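Quem me lê há mais tempo sabe que eu tenho uma relação complicada com arrumação. A minha bancada passa a semana inteira coberta de coisas que usei uma vez e larguei ali mesmo, e desde que me lembro de ser gente espero pelo robô que venha tratar disso por mim. Então, quando em fevereiro surgiu a oportunidade de passar uma tarde na oficina da Pandero a ver o projeto Kanderis, nem perguntei a que horas era (era às duas e meia, cheguei adiantada, claro).

A tarefa parece uma parvoíce: pegar numa ferramenta que ficou em cima da mesa e pô-la no sítio dela, no painel da parede. O meu sobrinho faz isto a troco de uma bolacha! Mas experimentem pensar em tudo o que a mão resolve sozinha. Um alicate não é um cubo. Tem dois cabos que se afastam, uma cabeça pesada, uma articulação que pode abrir ou fechar quando lhe pegamos. Por onde é que se agarra uma coisa destas? Pelos dois cabos juntos? Só por um, e depois logo se vê?

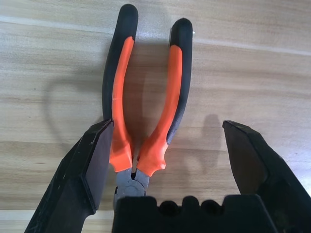

O alicate preto e laranja, visto de junto da garra.

Eu, que nunca na vida pensei na maneira como pego num alicate, fui para casa e fiquei uns bons minutos na cozinha a pegar e a pousar o meu. Com a mão direita, com a esquerda, de olhos fechados. De olhos fechados é facílimo, os dedos vão corrigindo tudo pelo caminho. Já com uma pinça da salada em cada mão (sim, fiz a experiência) foi uma vergonha: deixei-o cair três vezes e ainda risquei a bancada.

E depois há a segunda metade, que para mim é a mais difícil. Agarrar ainda vá, mas pendurar? É preciso acertar no gancho, virar a ferramenta para o lado certo e largá-la sem levar atrás as que já lá estão. Uma tesoura, por exemplo, tem de ir com a argola alinhada, e quem já tentou pendurar uma tesoura à pressa sabe que nem nós acertamos sempre à primeira. 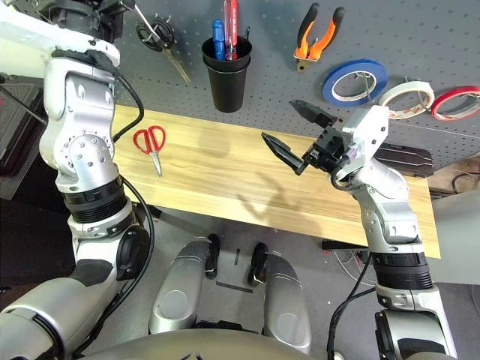
Também me fez pensar na quantidade de regras que temos na cabeça sem nunca as dizermos a ninguém. A fita-cola fica à mão porque se usa todos os dias, as chaves de fendas podem ir juntas no mesmo copo, o que corta não fica na beira da mesa. Como é que se explica isto a uma máquina? Na minha casa nem às pessoas consegui explicar.

Portanto, à pergunta que me fazem sempre, «mas afinal já podemos comprar um?», a minha resposta continua a ser que ainda não, pelo menos para uma casa como a minha. Numa oficina organizada, com uma mesa desimpedida e um lugar marcado para cada coisa, já acredito bastante mais. Na minha gaveta da cozinha, onde convivem pilhas, elásticos, um abre-latas e uns 30 pacotinhos de molho de soja, desejo-lhe muita sorte.

Se me perguntarem o que queria primeiro, nem hesito: alguém que me esvazie a máquina da loiça. Os talheres eu faço, não me importo, mas as tampas das caixas de plástico, por favor, levem-nas daqui. E vocês, que tarefa entregavam já amanhã? Contem-me nos comentários, que ando a juntar ideias para outro post.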